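Prurnetham College, Robots and Work
Handout for the last session before the break, December 18, 2020

Can it put the shopping away yet?

Short answer: some of it, slowly, if you don't move the cupboard. The long answer is the rest of this sheet, and you are expected to have read it by January.
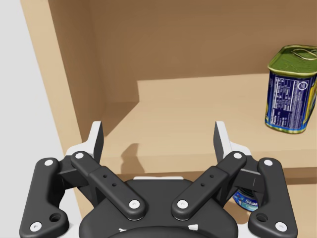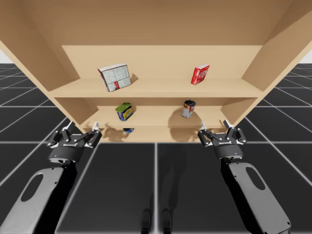

Simulated shelves, simulated tins.

Why start in simulation? A dropped tin costs nothing and dents no toes. The Stesska exercise lets you run 1000 attempts overnight and come in to a tidy table of results. Please remember that a tidy table of results has never put away a tin of anything.

What is easy: rigid things with flat sides, standing apart, in a place the machine has been told about.

What is less easy: the same things pushed together, or lying down, or behind one another. Reaching past the front row is something a bored child manages while looking at a telephone. For an arm it is a planning problem, and planning problems take as long as they like.

What is still awful: bags of flour, grapes, anything in a net.

The shop floor does better than the kitchen, mainly by cheating. At the Esholm warehouse (our worked case) every shelf is the same height and the stock list runs to 3000 items, all measured beforehand. Your own cupboard contains about 300 items, two of them older than you.

Before next time, read the Bhatia notes, sections 1 to 3. Then empty one shelf at home and refill it using one hand, finger and thumb only, elbow kept off the worktop. Write down every time you nudge something with a knuckle. Half a page will do. Groups who claim no nudges will be asked to repeat it in front of the class.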